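Grenar Community Help
Arms and Grippers > Faults and Stops

Arm stops a short way off a white panel and throws a contact fault, nothing touched

Posted by trenis_garage, 2019-08-10

Hi all, hoping somebody has run into this one because I'm about out of ideas (and patience, if you ask my wife).

I've got a Grenar arm with the two-finger gripper and the small wrist camera. It's been fine since December doing the same dull job, which is coming in slowly toward a surface, touching it with one finger, backing off and moving on to the next spot. I use it to check how flat painted panels are before they go out. Wood, gray primer, blue, whatever, it does them all. Last week I started a batch in matte white and now it quits partway through the approach. The arm halts, the brake clicks in, and I get "unexpected contact" on the pendant. The finger is still in mid-air! I slid a folded piece of cardboard in between and it went in with no trouble at all.

Then on the second day it did the opposite, and that one scared me. It didn't slow down when it should have and pushed the finger straight into the panel before the force limit caught it. I had my hand on the stop button but I wasn't fast enough. No damage to the arm, small dent in the panel. I haven't run it since except at crawl speed with the guard closed.

I pulled the saved wrist view from one of the approaches so you can see what the camera has to work with.

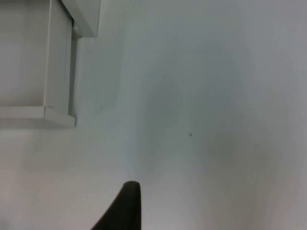

Wrist camera on the approach, finger at lower center. White box-like structure at upper left.

What I've tried so far: restarted everything, cleaned the lens, ran the finger calibration twice, and swapped the gripper cable with my spare. Approach speed is 80, which is what it's always been. Force limit is at the default. Out of 13 tries on white I got nine false stops, one hard push and three good touches. Same program on a gray panel, no problems whatsoever.

Is my force sensor dying? I really don't want to send the arm back if it's a setting someplace.

Triin Toom

I doubt it's the force sensor. If it were, gray panels would act up too, and you say they're fine.

My money is on the distance estimate. If you have visual approach turned on, the controller works out how far away the surface is from the wrist picture, and it needs some detail to hold on to. Look at your shot. Most of it is smooth white with no texture, and the only crisp edges are on that box in the corner. Then there's a big soft gray shadow over the middle and right, probably from the arm itself, and a shadow like that moves when the arm moves. So the software may be tracking the shadow and the box edges and doing its best with a panel it can hardly see. Sometimes it decides the surface has arrived early and sometimes it decides it's still far off, and that second case would be your dent.

The message is misleading, by the way. On the older controller software "unexpected contact" also comes up when the estimated distance drops below zero before the sensor feels anything. I lost most of a weekend to that wording on my own arm.

What I'd do, in this order:

Turn visual approach off and run on touch only, slow. Start at 20 or less and work up. If the false stops go away, you've found it.

If you want vision back on, give it something to look at. I stick a few bits of low-tack masking tape on the panel, well outside the touch spot, and pull them off when I'm done. Pencil crosses work too if the part gets another coat.

Move your lamp. Mine used to sit over the arm and I had the same gray blob on everything I pointed it at. I put it off to the side, low, and the blob mostly went away.

And please drop the force limit before any of this! The default on mine was 72 and I run it a lot lower for panel work. Keep the guard closed too. A finger that goes through a slowdown point once will do it again, and you don't want your hand anywhere near it.

zamham_bob

had this. replaced the gripper. fixed.
might of been the cable though

oldpanelguy

Triin's answer is the one to follow, I'd only add a couple of things. There are a couple of dark specks in your picture, one right of center and a tinier one up by the box. I can't tell if they're dust or pinholes or what. If they're on the lens they'll stay in the same place in every picture, so compare two shots and see. A speck that never moves can throw off the tracking on a plain surface, ask me how I know.

Also, check the finger after that hard push. Mine looked okay and was sitting a hair crooked, and all my touches were off until I recalibrated. A new pad from Testa ran me a lot less than the 300 I'd been quoted for the whole finger.

trenis_garage

Visual approach was on! I don't remember ever switching it on, it must have come in with the last update. Turned it off, force limit way down, speed 20, and I've had a full run of clean touches on white this afternoon. Going to try the tape tomorrow and move the lamp, and I'll pull a couple more pictures to check those specks. Thanks Triin, and thanks oldpanelguy, I'll look at the finger too.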